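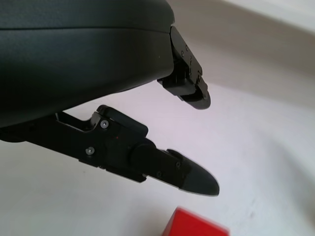 Fig. 4: Gripper finger and rounded pad above the work surface.

Section 3: Following a bill with Prerkwood

Welcome back! By now you should have an account and a working password, so we can get to the good part, which is watching a bill make its way through parliament and getting a nudge every time something happens to it. Khoa Đinh and Constanza Fuentealba wrote the first version of this section for the Dristside residents' network, and we've added to it ever since (keep the suggestions coming!).

Before you start

Have the bill's short title or its number ready. Either will do. If you only know the subject, say bus fares or planning rules, use the topic search in Section 2 and come back here when you've found it.

Adding a bill

1. Sign in and choose My Watchlist from the menu on the left.

2. Press Add a bill. A search box opens.

3. Type the number or title. For practice, try 108, the Open Meetings Bill, which has a lovely long history and shows off nearly every feature.

4. Check the sponsor and the session before you go further. Numbers start again with each new session, so there may be two or more bills with the same one.

5. Press Follow. The bill now appears on your watchlist with a coloured bar showing the stage it has reached.

Note: A grey bar means the bill has been withdrawn or has run out of time. You can still follow it, and plenty of people do, as old bills have a habit of coming back under new titles.

Choosing your alerts

6. Open the bill and press Alerts.

7. Tick the events you want to hear about. We suggest starting with Debates, Amendments and Votes. You can add Speeches later, but do be warned that a lively bill can fill your inbox in an afternoon.

8. Pick how often you'd like to hear from us: straight away, once a day or once a week. Daily alerts go out at 7 a.m.

9. Press Save.

Caution: Changing the session at the top of the page clears any alert settings you haven't saved. Save first, then switch.

Seeing how your member voted

10. Go to the Votes tab and enter your postcode, or pick your constituency from the list. Voters in Ocampo and Feltemness should pick from the list for now, as the new boundaries aren't in the postcode finder yet.

11. Choose a vote. Your member's name is shown in bold, with the party's position beside it. This is the page we're proudest of! You can see at a glance who broke ranks, and one press on a name brings up everything that member said in the debate.

Note: "No vote recorded" can mean illness, travel, a pairing arrangement or a deliberate abstention. The official record doesn't tell us which, so please don't assume.

Limits

A free account can follow up to 133 bills at once. To make room, open a bill and press Stop following. Your notes on it are kept and will be there if you follow it again.

For sharing a watchlist with a group, go to Section 4.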